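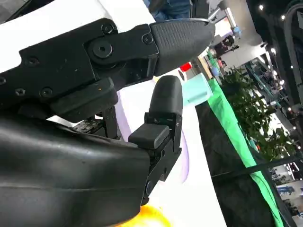

A gripper with black rubber fingertips, seen close.

Home Reviews Festivals Podcast Write for us Contact

Call for reviewers: summer and autumn films
Posted 23rd June by the Zila editorial desk

Zila is an online film magazine with its office in Besgate. We write mostly about popular cinema: adventure films, sequels, comedies, animation, and the science fiction that opens in the big theaters. In May we published 64 reviews, which was too much for the small group we are now, and several of them came later than our readers like. For this reason we are looking for three new reviewers.

What the work is

You will see new releases, at a press screening when there is one and otherwise at a normal showing, and send us a review of six hundred to eight hundred words. The text must reach us before noon on the day after the screening. We know that this is a short time. If you prefer to think about a film for a week, please tell us in your letter, because we also need longer essays on older films and series, and there the deadline is much softer.

Reviewers from Besgate and from Sillach are preferred for the press screenings, which take place in these two towns only. For the essays you can live anywhere.

Whom we look for

You do not need a diploma in film studies. We would like to read somebody who has seen many films and can explain why one chase works and another is only loud. You should be able to tell the story of a film without giving away its end. You should also be fair to a fourth or fifth part of a series, even when you liked the first one best.

English does not have to be your first language. It is not the first language of the person writing this call -- an editor reads every text with you before it goes online.

What we offer

A fee is paid for each published review, at the end of the same month. Tickets and local travel are paid back when you send the receipts. The agreement is for six months in the beginning and can be made longer if both sides want it. We cannot offer a fixed position at the moment.

Writers who are interested in sound can also take part in Chien, our podcast, where the film of the month is discussed. This is voluntary and paid separately.

How to apply

Please send us one message with these things:

- a short letter about yourself and the kinds of film you know well
- one review of a film from this year, not longer than eight hundred words, published or not
- the titles of three films you would like to defend against their bad reputation, with a sentence on each
- the town where you live and the evenings when you are usually free

Put the word "Reviewer" in the subject line and use the address on our Contact page. Attach your review as a plain document, without pictures or special layout. We answer every application, also the ones we cannot accept, but during the festival in Sillach our answers can be slow. Applications stay open until all the places are filled.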